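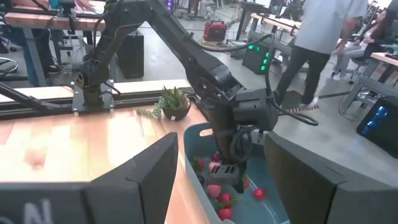 Sindatard bin picking set - README

Version of Sep 12, 2018
Maintained by Bríd Brennan, Wiron

What this is

Recordings of robot arms picking artificial fruit out of a plastic bin, plus the shift notes kept by the people who ran them. Wiron packs sample trays for greengrocers' displays, and the picking used to be done wholly by hand. The arms were brought onto the floor in May. We are releasing the recordings together with the notes so that others can see how the jobs changed as well as how the arms moved.

Contents

episodes/ - 387 recordings, one attempt each
notes/ - plain text, one file per shift
rota/ - who was on which task, names replaced by letters
labels.csv - outcome, entered by the operator

Setting

Working office and workshop, concrete floor, desks in use close to the bin. Staff walk past and sit in view. Everyone who appears gave written consent and can have episodes removed on request.

The fruit is mostly strawberries, some deep red and some pale pink, with a few other small pieces. Pieces lie on the bin floor, often touching. The pale blue bin gives good contrast with the red ones. Dark purple pieces are harder and are labelled "dark" whatever fruit they are meant to be.

What changed for staff

Seven people took part. Before May they picked for whole shifts. Now each spends 20 minutes in the hour resetting the bin and entering outcomes, and the rest on packing and checking. Sore wrists come up less in the later notes. Boredom comes up more - two people asked to go back to hand picking for part of the week and did so. Pay grades were left as they were. Training was done at the bench by Karagiannis, in pairs.

Known problems

Outcome labels were typed by hand and some are late by one episode.
Fingers hide the piece being picked in many episodes.
Notes from the first week are thin.
Do not use the rota to rate individual workers. The licence forbids it.

Questions and removal requests go to Bríd Brennan at the Wiron front desk.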